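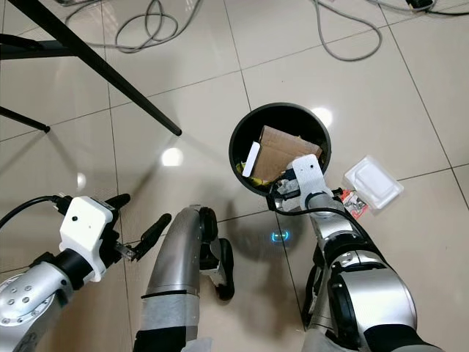
Indira Chowdary writes that the salesman told her the plan "covers everything," that she has had it on two sofas without regretting it, and that this page ought to quit scaring people off. Fair enough. She has never filed a claim, though, and almost every happy plan owner who writes to us says the same. The page stays up, with a few changes made in September.

FURNITURE PROTECTION PLANS: FREQUENTLY ASKED QUESTIONS

What is a furniture protection plan?

A contract you buy along with a sofa, a dining set or a mattress, usually at the register, usually after you've already decided to spend more than you meant to. You pay once. The plan company promises to clean, repair or replace the piece if certain things happen to it during a certain number of years. Those two "certains" do all the work in the contract.

Is it the same as a warranty?

No, and stores could be a lot clearer about that. The warranty comes from the manufacturer, it's included in the price, and it covers things the factory got wrong: a split frame, a seam that lets go, a recliner that won't recline. The plan is extra and is supposed to cover things you got wrong, like wine, ink and the dog.

Where it gets slippery is when the salesperson talks about "extending your warranty." Some plans do pick up a few structural problems after the factory coverage runs out. Many don't. Ask to be shown the paragraph.

Who am I buying it from? The store?

Most of the time the store is only selling it. A separate company administers it, and a third one may be the insurer standing behind the whole thing. When you call the store with a stained cushion, they'll read you a phone number, and from there on you're dealing with people who never met you and don't need you to come back and buy a lamp.

Sreekumar Salian bought a sectional from Furnora with a Garna plan on it and spent an afternoon being passed between the two. Furnora said it was a Garna matter. Garna said the delivery date on the plan was wrong and only Furnora could fix that. It did get fixed. He'd like it known that he still has the stain.

The salesperson said it covers everything. Does it?

It doesn't. We have never read one that does, and we've read more of these than is healthy. The usual pattern is a short list of what's covered on the front of the brochure and a long list of what isn't at the back of the contract. Things we find on the second list again and again:

Stains that built up over time, including body oil, hair oil and sweat
Any stain the company can't identify, or that you can't identify for them
Fading from sunlight
Pilling, stretching and flattened cushions
Scratches that don't go "through the finish"
Pet damage beyond a single accident
Odors of every kind
Anything you tried to clean with a product they don't approve of

Read that list again and think about what a sofa looks like when it's old. It's mostly those things.

What does "accidental" mean?

In these contracts it means one event, on one day, that you can describe. Juice tipped over at breakfast is an accident. A gray patch on the armrest where everyone puts their hand is "accumulation," and accumulation is out. The trouble is that a person looking at photos of your couch gets to decide which one they're looking at.

We don't say you should dress up a story for them. Don't. A false claim can void the plan and it's wrong besides. But do write down what was spilled and when, that same day, even if you think you got it all out.

How soon do I have to report a spill?

Sooner than you'd guess. Plenty of contracts give you 30 days or less, and we've had readers turned down for being a little late. The Reddy contract our reader Amr Mahrous sent in runs to 13 pages, and the reporting deadline shows up on the next to last one, under a heading that says "General."

He also pointed out that the same page lets the company turn down a claim if you can't produce the original sales receipt. A card statement won't do. So photograph the receipt the day you get it. That thermal paper goes blank in a drawer.

What happens when I file a claim?

In the cases we hear about, it goes something like this. You fill out a form. You send photos. Then a bottle of cleaner comes in the mail with a cloth and a sheet of instructions, and you're told to try that first. If it doesn't work you call back, and maybe a technician is sent out. If the technician can't get it out, they may replace a cushion cover, or they may offer you store credit.

Every step in there takes a while, and we're cynical enough to think that's by design. People get tired. They flip the cushion over.

Can I just clean it myself and claim if it doesn't work?

Careful. This trips up more sensible people than anything else on the page. Blotting with a dry white cloth is nearly always allowed. Reaching for whatever is under the sink may hand them a reason to say no. Call first, get the name of the person you talked to, and ask what you may use in the meantime.

Will they replace the whole sofa?

They can. They'd much prefer not to. Contracts generally go repair first, part second, whole piece last, and the choice belongs to them. If your fabric has been discontinued, ask what they do about matching. Some will replace one cushion in a color that's "reasonably close" and call it done — and you're the one who has to look at it.

Check too whether the plan ends after a replacement. Often it does. The new sofa comes in the door with no coverage at all, and would you like to buy some?

Isn't the fabric treatment worth something by itself?

Some plans come with a spray-on stain guard, applied at the warehouse or on delivery. Maybe it helps. Spilled coffee does bead up on treated fabric when it's new. How long that lasts after people have sat on it for a year is another matter, and the folks selling it tend to answer with a brochure. If you like the idea, a can of fabric protector from a hardware store costs very little next to the plan. Test it on the underside first.

One plan we looked at, from Ungate, makes the treatment a condition of coverage and makes you reapply it on a schedule. Skip one and the coverage lapses. That's a chore you paid for.

My store gives the money back if I never file a claim. Isn't that free?

It's usually store credit, it usually has to be spent in a short window after the plan runs out, and it often can't be used on sale items. In a furniture store, that leaves you wondering what isn't on sale. Some stores also want you to ask for it in writing by a deadline years from now. If you're the kind of person who'll remember, good for you. They're betting you're not.

I already bought one. Can I cancel?

Very likely, and this is the most useful answer we have. Many plans have a free-look period with a full refund if you haven't made a claim, and quite a few will give back part of the price after that. The rules differ by state. Look for the word "cancellation" and send your request in writing to the address given there. The salesperson can't cancel it for you by saying "no problem" over the phone.

Aravind Kurup canceled his after six weeks and got back everything but a $22 fee. He was annoyed about the fee. We told him he'd done better than most.

Does my homeowner's or renter's insurance cover any of this?

Spills, as a rule, no. Fire, theft and burst pipes, probably, which matters because some people think they need the plan for those. Also look at the card you paid with. A few cards add time to the factory warranty for free. It won't do anything for a grape juice stain, but neither will a good many of the plans.

Is there anyone who should buy one?

We get asked this by people who already want a yes. All right. If the piece is expensive, the fabric is light, you have small kids, the plan is cheap compared with the sofa, and you're truly the sort who files paperwork on time, it might pay for itself. We'd still put the money in an envelope marked "upholstery cleaner." A local cleaner will usually come out for less than the plan costs and won't ask what caused the stain in order to hold it against you.

Leather is a closer call. Narayanan Annamalai got a ripped leather seat panel replaced under his plan with one phone call and hardly any fuss, and we print that because it's true and because he's written to us 3 times asking why we hadn't.

What should I ask before I sign?

Ask for the full contract, not the brochure. If they can't give it to you until after you pay, you have your answer. Then ask:

Who handles claims, and what's their number?
How many days do I have to report something?
Is there a dollar limit, per claim or in total?
Does coverage end if something gets replaced?
What happens if I move to another state?
What happens if the store closes?

That last one makes people squirm. Stores do close, and credit at a closed store is worth nothing.

The salesperson got cold when I said no. Did I do something wrong?

No. They may well earn more on the plan than on the furniture, and somebody in the back may be tracking how many they sell. You can be polite and still say no as many times as it takes. Check the printed order before you sign, too. Readers have found the plan on there anyway, listed as "fabric care" or "5YR PROT" — and taking it off before you pay is a great deal easier than getting it refunded later.

Do you make money from any of these companies?

No. We don't sell plans, we don't take ads from anyone who does, and we'd be suspicious of this page if we did. If you think we've got something wrong, send the contract along with your complaint, all the pages please, including the back ones.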